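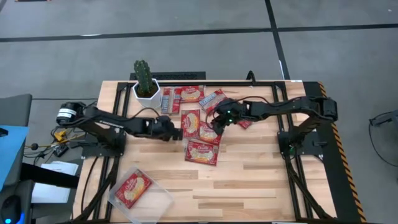

Loredana Rinaldi would like it known that the interval never went away, whatever the big chains may have done to it. She told me so before I had my coat off, and then again while the kettle boiled, and by the time we sat down I had stopped thinking of my list of questions as something I was going to need.

She ran the kiosk at the Gentile, the little picture house on the hill road in Tunville, from the year she left school until her knees gave out. It had 112 seats, one screen and a heating system that came on during the quiet bits. If you grew up anywhere between there and Flesville you will have queued in front of her at some point, probably with your money already hot in your hand.

"People think the interval was for the projectionist," she says. "Well, it was, in the beginning, he had reels to see to. But we kept it on long after he needed it. Ten minutes, lights up, everybody turns round to see who else is in. I've known families make up after years of not speaking in those ten minutes, and I've known one or two fall out as well!"

I ask what sold best and she gives me a look, as though I ought to have been able to work it out for myself. Tubs of ice cream, always, even in January. Then chocolate, then anything in a bag, and right at the end of the counter the biscuits, which were bought mostly by the older people who came to the Wednesday matinee and liked something to go with their tea. 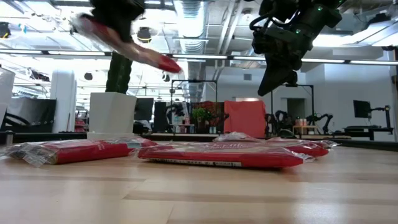
Packets of snack cookies in red and clear wrapping.

"Matinee people are a different animal," Loredana says fondly. "They come early, they sit in the same seat and they bring a cushion. They don't mind what's on. We once showed the same film three weeks running because the van from Gositz had broken down with the next one in it, and I don't think I had a single complaint. Somebody told me it was better the third time."

The van from Gositz comes up a good deal. It brought the films, and for a while it brought the stock too, so that a late van meant no picture and no chocolate either — a double misery, as she puts it, and on those afternoons she would go out to the queue herself with a pot of tea and tell them how the land lay. Most of them stayed. It was warm enough in the foyer, and there was a bench.

Popcorn was a sore point. The owner had read in a trade paper that no modern cinema could do without it, and he bought a machine second-hand, a great glass thing on wheels, and had it put in beside the ticket desk without asking her. She had plenty to say about the smell, and rather more about the sweeping.
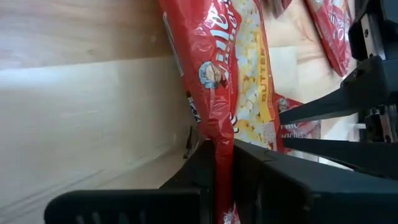
"I was the one on my hands and knees with the dustpan," she says, "so I told him, either that machine goes or you can find yourself another girl. And he said, Loredana, give it until April. So I gave it until April, and by then I'd got fond of it, which I never admitted to him. You'd have children standing with their noses up against the glass just to watch it go. I used to do the last batch late on purpose so it would still be popping when they came out."

She kept the takings in a ledger, which she fetches down for me from the top of the wardrobe, waving away all offers of help. The best week she ever had is underlined twice in green biro: 1029 tickets, in a week of rain when the school holidays had started and there was nothing else to do for miles. She had promised the owner a cake if they ever passed 1000. It was coffee and walnut, and he ate most of it standing up in the box office.

I wonder aloud whether she goes to the pictures much these days. There is a multiplex outside Flesville now, with reclining seats, and her niece takes her on birthdays.

"It's very comfortable," she allows. "I'll say that for it. I had a lovely sleep in the last one. But you sit there in the dark for three hours and then you all go out by a different door from the one you came in, straight into the car park, and you haven't said a word to a soul. I'd put the lights up halfway, just for a little while. Let people stretch their legs and have a good look at each other."

She turns a few more pages of the ledger, finds a week she had forgotten, and goes to put the kettle on again.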